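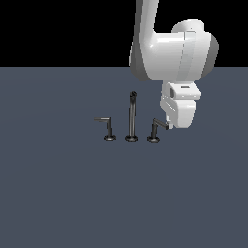
Tetteh Quaye and Iddrisu Opoku
Nerora, Household Manipulation Group
Released November 2025

Dinar: a simulated data set of household tap handling

Overview

Dinar is a collection of recorded attempts by a simulated robot arm to work the fittings found in an ordinary bathroom. It was prepared to help answer a plain question: can a general-purpose arm be trusted with small domestic chores, and if it cannot, at which step does it fail? This release covers taps only. The main fitting is a three-piece set consisting of a spout and two lever handles, each standing on its own round base.

A tap was chosen as the starting point for practical reasons. Cleaning a basin, filling a bucket and rinsing a cloth all begin with a lever, and a machine that cannot manage the lever cannot go on to the rest.

Contents

The release holds 529 episodes divided among five tasks:

open left handle
open right handle
close left handle
close right handle
touch spout and withdraw

Of these, 400 episodes form the training portion. The remainder are held back for testing and should not be used to tune a policy. Every episode is stored with its rendered views, joint positions, gripper state, written instruction and outcome label. Outcome labels were assigned by the simulator and then reviewed by one of the authors.

Episodes marked as failures number 173. They have been kept in full. Users who remove them before training are asked to say so when reporting results.

Scene

The fittings stand on a plain surface with no basin, wall or pipework. Water is not modelled. Lighting is even throughout. These choices keep the task narrow and make errors of contact easier to study, but they also make the setting considerably simpler than any real bathroom.
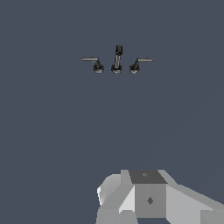 A handle is treated as opened when it has turned past the angle set in the task file and stays there once the gripper has let go. Contact alone does not count. Earlier drafts of the label rules gave credit for any movement of the lever, and the resulting scores were too generous to be useful.

What the results suggest

Our baseline policy, Ametepe, is supplied with the data. It usually reaches the correct handle. Most of its errors come afterwards – the finger slides along the lever, or pushes down on it when it should push sideways. A person corrects such a slip by feel. The baseline has no sense of touch and tends to repeat the same motion.

In our view, the chore is within reach under controlled conditions and is not yet ready for the home. No claim is made about stiff, wet or scaled-up taps.

Intended use

The data may be used for research and teaching. It should not be used as evidence that a robot is safe to operate near people, or to approve a product for sale.

Known limits

Only one arm is represented. Instructions are in English. Friction values were chosen by hand and have not been checked against physical fittings.

Related work and maintenance

Farkier, a companion set covering drawers and cupboard doors, uses the same file layout. Corrections to Dinar received before the end of December will be included in the next minor version. Reports should give the episode number and the task name, and should be addressed to Iddrisu Opoku.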